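Gisto (hand-held gripper)

From the Wotstead Workshop Wiki, the shared reference of the Wotstead makers' workshop

Gisto is a home-built, hand-held parallel gripper designed at the Wotstead shared workshop by Saoirse Hennessy and Jussara Pimentel. It is worked by a trigger under the index finger, records its own movements while a person uses it, and is meant to teach a robot arm how to handle soft things, above all clothes. The plans are free to copy, and several members have built their own pair at the kitchen table. It is one of the most cheerful projects the workshop has ever had on its benches, and also one of the fiddliest.

Contents
1 Name
2 Background
3 Design
4 Building a pair
5 Electronics and software
6 Known faults
7 Use with clothing
8 Variants
9 See also

Name

The name was Pimentel's. She had been writing it on the lids of her parts boxes for years with no particular meaning, and when the first working gripper went into one of those boxes the label stuck. Early pages of this wiki call the project "the squeezer", and a few old links still point there.

Background

Hennessy had spent most of a winter trying to get the workshop's Vindelus arm to fold a tea towel. The Vindelus is a small six-joint arm built by members from printed parts and hobby motors, and it could already stack blocks and sort bolts by length. Cloth beat it every time. Writing out the moves by hand took hours, and a towel put down a little differently made the whole list useless.

Pimentel suggested dropping the list and recording a person doing the job instead — with the same kind of fingers the arm would have. A bare hand was no good for this, as it does far too many clever things at once. A person holding a simple two-fingered tool has to solve the problem the way the arm would have to solve it. The pair sketched the first version in January on the back of a delivery note, which is still pinned above the laser cutter.

The first drawings were put on this wiki on June 13, 2022, and have been changed many times by many people.

Design

Each gripper has a grip with a trigger, a pair of fingers that close in parallel, and a mount for a camera. Pulling the trigger draws both fingers inwards at the same rate, so that the middle of the jaw stays in one place. A return spring opens them again. There is no motor in the hand-held version at all, and people picking it up for the first time are often delighted by how much they can feel through it: the catch of a seam, a button going past, the moment when two layers of cotton turn into one.

The jaw slides on two steel rods. The first version used a scissor linkage, which was lovely to watch but let the fingertips swing in an arc and lose thin fabric halfway through the pull. The rods fixed this in one afternoon. They need to be parallel to each other, and getting them so is the one part of the build that deserves real patience.

Fingers are swapped often, and are held on by two bolts each. The workshop drawings give three shapes: flat, grooved and a narrow one for collars and cuffs. All of them can be printed on the small machine by the window.

Building a pair

The printed parts for one gripper take 15 hours on the workshop printer at normal quality. Most builders run the frame overnight and the fingers the next day. Printing the frame on its back gives the strongest result, although the slots then need a little cleaning with a round file.

Order of work, as Hennessy teaches it:

Press the bearings into the jaw blocks before anything else, while there is still room to get a clamp round them.
Slide both jaw blocks on to the rods and tip the assembly from side to side. The blocks should run from end to end under their own weight.
Fit the trigger and its cord. Tie the cord with the jaw fully open.
Add the return spring and squeeze the trigger 100 times, watching the knot.
Put on the fingers and close them on a slip of paper. It should be hard to pull out anywhere along the fingertip.
Mount the camera last.

The cord is braided fishing line. Wire was tried and kinked. Odair Assunção has had good results with waxed sewing thread doubled over, and his pair has outlived two sets of fingers.

Two grippers are nearly always wanted. Cloth work with a single one is possible, but it soon becomes a game of dropping things and picking them up again.

Electronics and software

A camera looks past the fingers and records what they are doing. A motion sensor in the grip notes turning and tilt, and the opening of the jaw is read from the position of the fingers in the picture, which saves a sensor and a good deal of wiring. Everything is stamped with the time and written to a card.

The matching of left and right recordings is done by a program called Macedo, written by Janaína Lacerda. It lines the two streams up from a sharp clap of the fingers at the start of each take. Anyone who forgets the clap can line them up by eye, and will remember the clap from then on! Macedo then turns the takes into paths that the Vindelus arm can be trained on. A useful set of takes for one simple task can be gathered in an evening, and Lacerda's notes on sorting good ones from bad ones are well worth reading before starting.

Known faults

The trigger cord stretches over its first few days and needs tying again.

Grooved fingers leave marks in linen.

The jaw blocks pick up lint. A dry paintbrush clears it; oil makes it much worse.

Long hair and the return spring do not mix. A printed cover is in the drawings folder.

Use with clothing

Shirts are the favourite test. They have stiff parts and floppy parts, they twist, and they look different from every side. A typical take has one gripper hold the garment high up while the other finds the next place to take hold. The holding hand has to stay closed through all of this, and beginners tend to relax it at the very moment their attention moves to the other side.

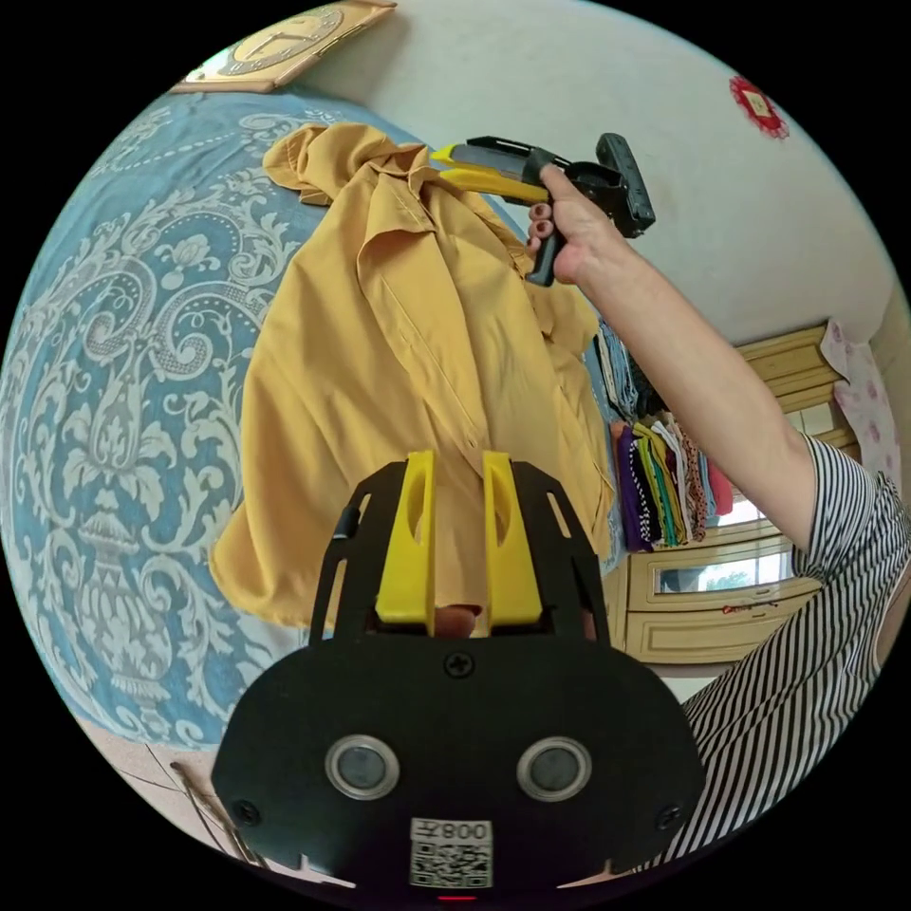
Why use two hand-held grippers when the arm could be steered directly?

Steering the Vindelus by remote is slow, and the person doing it cannot feel the cloth. With a gripper in each hand the work goes at something close to normal speed, and it can be done in any room without moving the arm out of the workshop.

Collars reward a pinch taken through both layers, close to the stand, where the fabric is stiffest. Hems are harder. Neusa Coutinho, who has recorded more shirt takes than any other member, lays the hem over the edge of a surface and takes it from below, and her method has been copied into the beginners' sheet. She also keeps a mixed pile of thick and thin garments and works through it in no fixed order — the arm learns far more from variety than from the same perfect shirt over and over.

The Vindelus made its first full fold after training on 10 evenings of takes. It was a lopsided fold with one sleeve sticking out, and it was kept on a shelf for a month.

Variants

Gisto Short has a cut-down grip for small hands and is now the more popular of the two. Its trigger travel is less, so the cord is run round a larger drum to give the same opening.

Gisto Bench is fixed to a stand and driven by a motor, using the same jaw and fingers. It is what sits on the end of the Vindelus arm.

A version with soft silicone fingertips is being tried by Assunção. The grip on silk is wonderful. The tips tear after 4 sessions or so of heavy denim, and a tougher mix is on order.

See also

Vindelus arm
Macedo (software)
Printing strong parts
Cord and cable drives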